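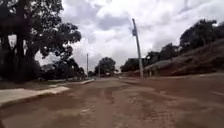

鞋子别穿白的，Kwan-ho Ko 在我出门前发来这么一句，后面又补了一条：也别穿你那双网面的，土会钻进去，回来抖三天都抖不干净。

我当然没听。我穿的就是那双网面的，因为它最舒服，而且我当时想，不就是走一条土路嘛，能有多少土！结果现在写这篇的时候，鞋还倒扣在阳台上，袜子洗了两遍，洗出来还是淡淡的橘红色，像拿茶水泡过。所以先把这句话放在最前面，以后谁要去 Bresitia 那边走路，记得听 Kwan-ho 的。

说起来我想走这条路想了很久了。去年搬到 Chiu 街以后，每次坐小巴出城都会从路口经过，车窗外一闪，就看见一大片红土往里面伸，两三秒就没了。我问过好几个人里面通到哪儿，答案都不一样，有人说通到老果园，有人说走到头就是水渠，还有人说没什么好看的，你去干嘛。越这么说我越想去。八月这阵子手头的稿子刚好交了，闲下来几天，就决定去把它走一遍。

早上是坐小巴去的，在岔路口下。司机看我一个人在那儿下车，还回头问了一句是不是坐过站了。我说没有没有，就是这儿。他点点头，把门关上，开走了。

刚站到路口的时候，第一个感觉就是宽。车上看的时候没觉得，人站在那儿才发现这路真是宽，尤其右手边那一块，敞开来平平的一大片，简直不知道哪里算路、哪里算空地。地面是压得很实的红褐土，中间一道一道浅浅的车辙顺着往前走，有的地方颜色深一点，踩上去硬硬的，有的地方浮着一层浅色的土，脚一下去就“噗”一下。我很幼稚地专门挑浮土踩了一段（网面鞋就是这时候完蛋的）。

左边有一段水泥的路沿，浅灰色，在一片红土旁边显得特别亮，边是笔直的。走过这一段，中间断了一小截，就是土，然后又接上一条窄一些的，一直细细地伸到远处去。我一开始老老实实走在水泥上，觉得这样干净，走着走着又下来了，还是土路走着舒服。脚底下是有起伏的，这里鼓一点那里凹一点，走久了脚踝会有点酸，但是那种酸不讨厌，跟在跑步机上走完全两回事。在跑步机上我十分钟就想下来，那天走了一上午也没想过要看时间。

然后就是那棵树。左边草地上长着一棵很大的树，树冠又密又重，对着亮的云看过去，叶子几乎是黑的，边上一簇一簇毛毛糙糙地伸出来。我在树底下站了好一会儿。我不认识是什么树，拍给 Alaric Pennington 看，他是我认识的人里最爱给植物起名字的，过了半天回我一句“大树”。好的，谢谢，我也看出来了。

树底下的草绿得有点闷，不是那种鲜亮的绿，贴着路沿长了一长条。我在那儿吃了早饭，一个冷掉的葱油饼和半瓶水。葱油饼是楼下买的，刚出锅的时候脆得掉渣，闷在袋子里一路，已经软得可以卷起来了。可是坐在外面吃东西，什么都会好吃一点，这个道理我妈很早以前就讲过，她的版本是“饿了什么都好吃”，意思差不多吧。

吃完接着走。路一直往前收，收到最远处的一丛树里就看不见了。我本来以为走到那丛树就是尽头，心里还有点隆重，想着终于要揭晓了。走到跟前才知道，路只是拐了个弯，变窄了，继续往里。拐过去之后安静了很多，大路那边的车声一下子听不到了，只有虫子叫，还有我自己的水瓶在包里晃来晃去的声音，咕咚咕咚的，听着有点傻。

再往里有一间小铺子，招牌上写着 Cama，红漆掉了一半，我差点以为是没人的房子。老板娘坐在门口剥豆子，看见我也不惊讶，就问要不要喝冰的。我要了一瓶汽水，坐在她旁边的矮凳上喝，顺便问她这条路到底通哪儿。她说你想去哪儿。我说我不想去哪儿，就是想知道它通到哪里。她想了一下，豆子也不剥了，很认真地跟我讲：往前走有个岔口，左边那条到果园，右边那条到水渠，水渠过去还有路，雨季不好走，现在可以。

所以前面那些人说的都对！我坐在那儿莫名其妙地高兴了一阵，好像替他们调解了一场官司。

我选了右边，去看水渠。水渠本身嘛，就是水渠，水很浅，慢慢地流，岸边有人晒了一排空的肥料袋子。我在渠边坐着翻包，才发现防晒霜没带，放在玄关的鞋柜上了，出门前还特意拿出来，怕忘。这种事情我一年要干好几次，拿出来放在显眼的地方，然后非常显眼地把它留在家里。帽子倒是带了，可是帽子管不到后脖子，现在那里一片红，睡觉都只能侧着。

顺便说说那天带的东西，上次写爬山有人在留言里问过，我一直没回。包是 Elorik 的，最小的那个尺寸，背了好几年，拉链头掉了一个，我拿一截绳子系着用。里面有一瓶水、一条毛巾、一件薄的长袖、钱包钥匙、一包湿纸巾。水带少了，下次肯定要多带一瓶，要不是有那间小铺子，后半段会很难受。长袖一次都没穿，但下次应该还是会带，我这个人就是这样。湿纸巾救了大命，走土路手上脸上全是一层细细的粉，拿纸巾一擦，橘红色的，自己看了都吓一跳。

回程我是沿原路走的。按说同一条路走回来应该很无聊，可是方向一换好多东西都变了。去的时候只顾往前看，回来才注意到路边有人种了一小块辣椒，用竹竿围着，围得歪歪扭扭。还有一只黄狗，跟了我一段，在岔口那里停下，坐下来看我走远，大概那里就是它管的范围。我跟它说了再见，它打了个哈欠。

路过铺子的时候我又买了一瓶汽水，还有一袋花生，老板娘说花生是自己家炒的。花生真的好，盐放得不多，炒得有一点点焦，我本来想带回去分给 Kwan-ho，结果在等小巴的时候吃掉了大半袋。剩下的我用橡皮筋扎起来带回家，放在厨房台面上，第二天早上也没了。这件事他看到这里才会知道。

等车等了很久。从早上下车的那个路口回去的小巴特别少，我站在路边，太阳已经很大了，能躲的影子只有一小块，我就跟着那块影子挪，挪来挪去，中间来了一个骑摩托的大叔，停下来问我是不是迷路了。我说我在等车。他说这个点没有车，要等到两点以后。我一看手机，差一刻一点。他又说要不你走到前面镇上去，那边车多。我看了看我的鞋，心想反正已经这样了，就又走了一段。

到镇上是一点半左右，先进了一家面馆，什么都没看就要了碗牛肉面，加辣，加蛋。店里的风扇对着我吹，我那时候才觉得腿真的酸了，坐下去就不太想站起来。面上来以后我连汤都喝完了。走之前去洗手池那边照了一下镜子，额头上一道很清楚的帽子印，帽子印以下是一个颜色，以上是另一个颜色，非常滑稽。就这样还坐了一路车回家，车上有个小朋友一直盯着我看，现在我知道他在看什么了。

到家第一件事是把鞋脱在门外。倒出来的土，我没有夸张，够种一盆小葱的。后来我真的留了一点，装在一个空的果酱瓶里，放在书桌上，颜色干了以后更浅一些，偏粉。室友问我这是什么，我说是路。她说哦，然后去洗澡了。

晚上我躺在床上翻地图，想看看我走的到底是哪一段，发现地图上那条路连名字都没有，就一条细细的灰线，走到水渠那里线就断了。可是明明水渠过去还有路的，老板娘说的。我现在很想知道果园那边是什么样子，她说十月以后柚子会熟，可以自己进去摘，按斤算钱。Alaric 听说有柚子，立刻表示要一起去，他还问那边停车方不方便。我说方便，宽得很，你横着停都行。

鞋子的问题还没解决。Kwan-ho 说拿旧牙刷蘸洗衣粉刷，别泡，越泡颜色越往里走。可是我已经泡过了。有没有人有别的办法，留言告诉我一下，小苏打试过了，没什么用，白醋还没试。

下一篇应该会写阳台上那几盆东西，罗勒又被虫子吃了，气死我。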